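Club > Opinion > Robotics

Let students record in messy rooms

Last updated: March 2, 2026

Print this page | E-mail this page

The student robotics club at Enham has 2 rules for its spring project. Every recording is made by hand with the gripper tool, and every member records in a place people use. I think the second rule matters more, and I would like the Verent competition to adopt it.

Girish Tomar, our adviser, disagrees. He wants a bare table and the same light each time. His students collected 393 recordings that way last year, and the files were easy to label. That is a fair point -- labeling is dull work and takes up most of March.
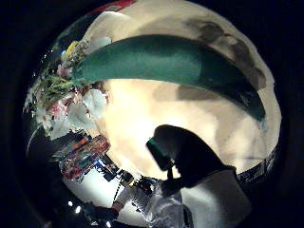

View from the gripper tool, with flowers at left.

Glare, flowers and crinkled material are what a student has to think about when sorting a recording like this. Is the object clear enough to keep? Iida Koskela and Ville Pelkonen argued over one file for most of a meeting, and both learned from it.

The competition asks for 500 recordings per team. I would accept fewer if they came from more rooms. Judges could also read the students' notes -- at present they only see the score.

Helmi Honkanen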